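Drikix Pantry Labels, README

Darlene Landry typed up the text from 228 food and supplement labels so that people who study wording could stop squinting at them. One row per label. Front text, back text, serving size, storage advice, and a notes column where her patience can be seen leaving.
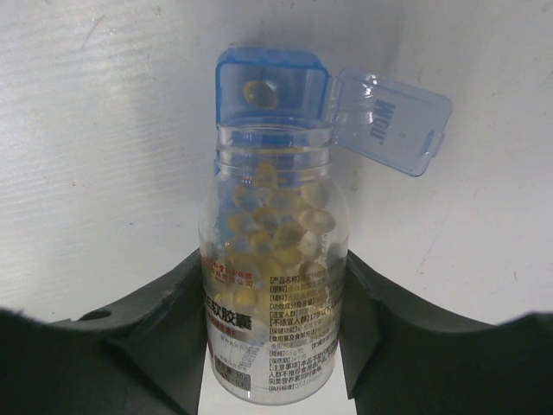

Languages are tagged by hand. Labels with more than one get a row for each, joined by label_id. Line breaks are kept as printed, even the terrible ones. Anything over 400 characters moves to long_text.csv, mostly so spreadsheets stop sulking.

Known problems
19 rows have no serving size. "Store in a cool, dry place" appears in 4 spellings, all left alone - they're data now. Dates were dropped in July after an argument with Excel, which Excel won.

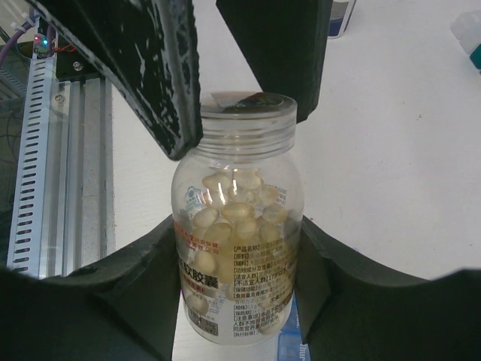
Softgel bottle, label with Chinese text in dark and red print.

License
Use it for whatever you like, but credit Drikix. Corrections go in the issues tab and get read on Monday, coffee permitting.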